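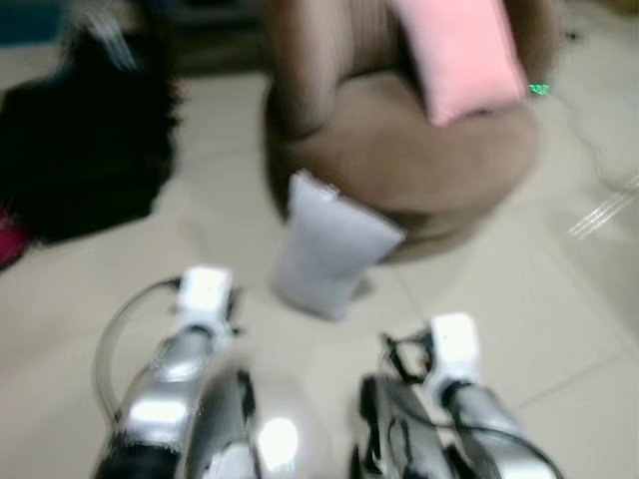
Reet Avotiņš
2019年8月4日

双腕機のケーブルまわりの手入れについて、何回かに分けて書きます。うちの機体はSkellonardの中古で、制御箱だけKuuskに載せ替えてあります。純正構成の人は型番が違うので読み替えてください。

まず左腕。手首の白いユニットに入る半透明のケーブルは、外側に大きく輪を作って逃がしています。以前は腕に沿わせて結束していましたが、手首をひねるたびに根元が引っ張られ、4月に被覆が割れました。交換してからはこの取り回しです。

輪の大きさは、手首を両方向の端まで回してみて決めます。端まで行っても張らないこと、逆側で床に着かないこと。床のクッションを拾わせる作業が多いので、腕を下げた姿勢でも必ず見ます。輪が物に引っかかりそうなら少し縮めます。

右腕は黒いケーブルが手首の手前に固まっています。小さい輪がいくつも重なって絡んだ状態で、正直きれいではないです。今日はここをやり直します。

手順。非常停止を押す、主電源を切る、制御箱の表示が消えてから100秒待つ。腕は電源が落ちると自重で下がる姿勢があるので、先に床近くまで下ろしておきます。

次に結束バンドを手首側から順に切ります。ニッパーの刃は必ずケーブルの反対側へ向ける。自分は一度信号線に傷を入れて、原因不明の通信エラーを二日追いかけました。ログに残っていたのはエラー1514だけです。

ほどいたら一本ずつ指でなぞって、硬くなった所とつぶれた所を探します。見つけたら白いテープを巻いて印をつけ、後でまとめて交換。コネクタは抜く前に番号を書きます。似た形が並んでいるので記憶には頼れません。

束ね直しは電源線と信号線を分けて、マジックテープ式のバンドで。樹脂の結束バンドは締めすぎるのでやめました。肘側は固定、手首側は指一本入るくらいの余裕を残します。余った長さは手首ではなく、動きの少ない根元側に寄せます。

外装について質問をもらったので。銀色のカバーは乾いたマイクロファイバーだけで拭いています。アルコールは黒い関節部のシールに付くのが嫌で使っていません。カバーのねじは増し締めせず、緩みの確認印がずれていないかだけ見ます。

組み直したら、いきなり通常速度では動かしません。速度20%で手首だけ往復、次に肘、最後に両腕同時。片手は非常停止の上。変な音がしたら止めて、まずケーブルがカバーの縁に当たっていないか見ます。

両腕同時のときは、左の輪と右腕が近づく姿勢に注意。体の前で手首を寄せる動作で、一番間隔が詰まります。うちではソフト側で手首同士の最小距離を広めに取りました。設定はRelanceの衝突回避の項目に入っています。

床はタイルなので、台車のキャスターも毎回見ます。目地の砂を噛むと細かい振動が出て、頭のカメラの映像が揺れます。腕の不調だと思って調べていたら車輪だった、ということがありました。

Mārtiņš Koppelさんから「輪に保護チューブをかぶせないのか」と聞かれました。試しましたが、重くなって輪が垂れ、かえって床に近づいたので外しました。細いスパイラルチューブならいけるかもしれません。手元にないので未確認です。

交換用の信号線はSkorkeckに注文しました。品番の末尾が1935のもの。前回は末尾を見落として短いほうが届いたので、同じ機体の人は長さの欄も確認してください。届いたら印をつけた分を入れ替えて、続きを書きます。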